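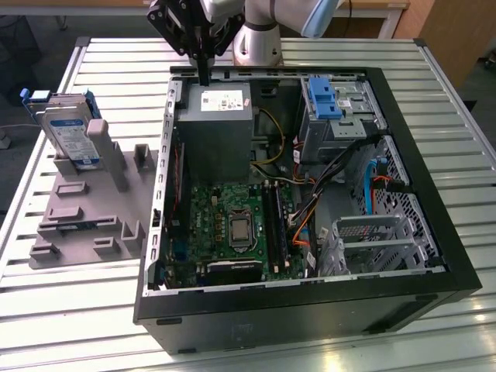

Lachlan Matheson
Moderator, Regional History Board
Posts: 163

Topic: Place name at Gullari Point and the wording of the proposed sign
2026-06-16

Members are asked to comment on the wording proposed for the new sign at Gullari Point, between the Wembridge boat ramp and the old jetty. The draft says that the name means "place of resting water" and that it was recorded by the first survey party. The Wembridge Historical Society has asked for comments by the end of October.

Before posting, please state where your information comes from. Family accounts are welcome and should be marked as such. Stories that belong to Traditional Owners should not be repeated in this thread without their permission.

wembridge_reader
Thank you for opening this topic. I have read the survey field book on microfilm. The party camped at the creek mouth for 3 nights, and the surveyor wrote the name twice with two different spellings. He gave no meaning in either place. I have not been able to find "resting water" in print before a tourist leaflet for the Wembridge guesthouse, which carries no author and no source.

In my view the sign should give the name and leave the meaning out.

Nundside Archive Desk
We hold a copy of the same leaflet, in a folder of guesthouse papers donated by the former owners. The folder also contains a handwritten draft in which the meaning is given as "quiet bay." The writer crossed this out and put "resting water" above it. Scans can be requested through the usual form. Please quote folder 14.

tidewalker
I must disagree with removing the meaning altogether. My family has lived at Gullari since my great-grandfather worked on the jetty, and we were always told it meant still or resting water. The leaflet may have been repeating what local people already knew. A gap in the written record does not show that the story is false, and visitors will expect to be told something.

wembridge_reader
I accept that the phrase may be older than the leaflet. My concern is that the draft sign credits it to the survey party, and that part is wrong on any reading of the field book. If the family account is used, the sign should call it a local tradition among settler families.

cane_and_coast
I would add a different point. Has anyone spoken with the Traditional Owners about the word itself? When I worked in Cairns, we had a similar case with a walking track. The meaning on the board had been copied from one guidebook to the next for decades, and an elder told us that the word did not belong to that stretch of coast. The board had to be replaced, at a cost a good deal higher than the first one.

tidewalker
That is a fair question and I do not know the answer. I would support waiting until they have been asked. I would still object to a sign that says nothing of the families who used the name.

Lachlan Matheson
Moderator, Regional History Board
The Society has confirmed to me that a letter was sent to the Traditional Owners' corporation and that a reply has not yet been received. I have asked that the wording be held until it is.

In the meantime, I will forward the field book reference and the details from Nundside. tidewalker, if your family has letters or diaries in which the name is explained, the Archive Desk would be glad to copy them and return the originals.

The separate question of the jetty's opening year should be raised in its own topic. Two posts on that subject have been moved.

tidewalker
There is a box of letters at my aunt's house. I will look through it and report back.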